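# Capítulo 4. La planificación de la evaluación en el aula de primaria

Al terminar este capítulo, el lector podrá distinguir entre evaluación inicial, formativa y final, y sabrá elaborar un calendario sencillo para un curso completo. Se recomienda haber leído antes el capítulo sobre objetivos de aprendizaje.

Muchos maestros principiantes piensan en la evaluación solamente cuando se acerca la entrega de notas. En la escuela de Cerkdale, que tomamos como caso de estudio en esta parte del libro, la costumbre era esa: casi todas las pruebas se concentraban en mayo. Los alumnos llegaban cansados y los resultados servían poco para corregir la enseñanza, porque ya no quedaba tiempo de clase.

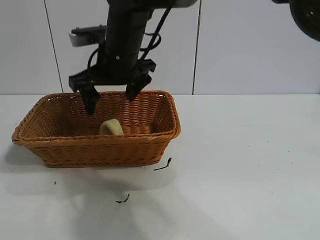 El equipo docente decidió repartir las pruebas durante el año. La evaluación inicial de matemáticas debía estar cerrada el 31 de octubre, y participaron en ella 206 alumnos. Cada maestro recibió después una hoja con los errores más frecuentes de su grupo - cálculo mental, lectura de enunciados, uso de unidades - y con ella preparó las primeras semanas de trabajo.

La escuela de Sistness siguió un camino diferente. Allí se usaba el cuaderno Zetileo, en el cual el alumno anota al final de cada unidad lo que ha comprendido y lo que todavía le resulta difícil. El maestro lee estas notas, pero no las califica.

Compararemos los dos modelos en el apartado 4.2. Antes de continuar, escriba en una hoja qué tipo de evaluación recuerda de sus propios años de escuela y en qué momento del curso se realizaba.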